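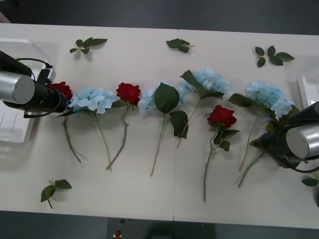

Natsumi Hayashi

August, after lunch

Flowers out on the white table for the Bilberg window order. Red roses and the pale blue hydrangeas, laid side by side, heads to the back, stems toward me. Want to see the colors next to each other before anything gets cut.

Rose stems are long and have little thorns on them, catch on sleeves. Keep the length for now. Leaves are a pain – big toothed ones, they flop over the blooms and hide half of what you're trying to judge. Bend back before arranging, don't strip.

Hydrangeas: looked at the undersides too. All the thin stalks come in to one point and then it's a single thicker stem. So if you squash the head in a box it's the little stalks that take it. Open them from underneath, near the join, not by pulling petals. Pulled one off last month doing it the quick way, had to glue.
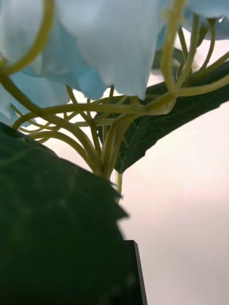

Shigeru Nagano thinks glue is fine if it goes on the stalk side and you leave it overnight. Tomomi Ueda: "Not the hot glue though, it strings everywhere."

OK, so no hot glue. Will try the Brisetti stuff on a spare.

Vase for this is the 140 mm neck. Roses lower, hydrangeas filling out the sides, leaves last. Aoi wants the blue ones higher, will mock up both adn let her pick.

Still to do – wipe dust off petals w/ soft brush, ask Vichien about the Puvthorpe boxes, find the wire cutters (again).
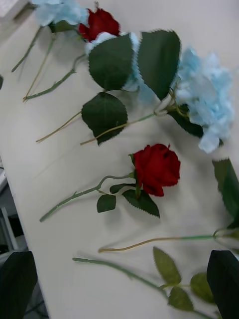

Roses and hydrangeas on the table, leaves not bent back yet.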